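Hervé Sabatier on paper, humidity and the long wait

Hervé Sabatier has spent most of his working life measuring how paper changes size. He runs the materials bench at Ukora, a small consultancy that advises printers and packaging converters on storage and press conditions. We spoke in his office, where a hygrometer hangs next to the door.

His first point was that most register problems are blamed on the press. "An operator sees the second color drifting and starts adjusting the cylinders," he said. "The sheet has grown. You can adjust all afternoon and it will keep growing."

Paper takes up water from the air until it reaches balance with it. The fibers swell mostly across their width and very little along their length, so a machine-made sheet expands far more in the cross direction than in the machine direction. Sabatier works with strips cut both ways from the same sheet, each 1000 mm long when conditioned. At one client's plant, Gidgate, a cross-direction strip moved from the conditioned room to a damp loading bay was measured again the following morning. It read 1007 mm.

"Seven millimeters in a meter is a lot," he said. "For a label with a fine border, one tenth of that is already a reject."

The relative humidity in the conditioned room had been 38 percent. Gidgate had been storing its reels there and its cut sheets in the bay, an arrangement that dated from a change of floor plan in November and that no procedure mentioned. The remedy was to move the sheets and leave them wrapped until they had reached room temperature. Sabatier asks for 4 days in winter for a full pallet. He admits that few plants give it that long.

Hugo Picard, who handles the test methods at Ukora, joined us for the second half of the conversation. He is less concerned with storage than with how people take their readings.

"They unwrap the pallet and measure the top sheet," Picard said. "The top sheet tells you about the room. You want one from the middle of the stack – and you want it flat, with no tension on it."

Unbleached kraft is his preferred material for training new staff. It is cheap, it marks clearly in pencil, and creases are easy to find by eye under a low lamp. He has them rule it into squares and measure each square in both directions before and after conditioning. 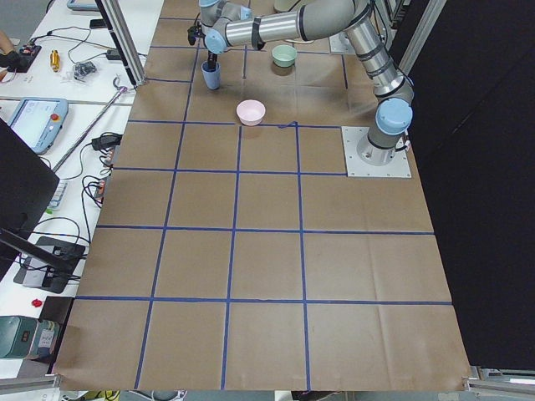

Brown kraft paper marked off in a grid with blue tape.

Picard advises against tape on any sheet that will be measured, as it restrains the paper locally and the edges cockle. For layout work it does no harm.

I asked both men about coatings. Sabatier said that a coating on one side slows the uptake of water without stopping it, and that curl is the usual result. The uncoated side swells first and the sheet bends toward the coated side. "Then someone stacks it upside down to flatten it," he said, "and it goes to the customer that way."

Ukora is now rewriting its storage guide, with a new section on reel ends. Picard wants the strip test moved to the front. Sabatier would keep it in the appendix, next to the conversion tables, and the two had not settled the matter when I left.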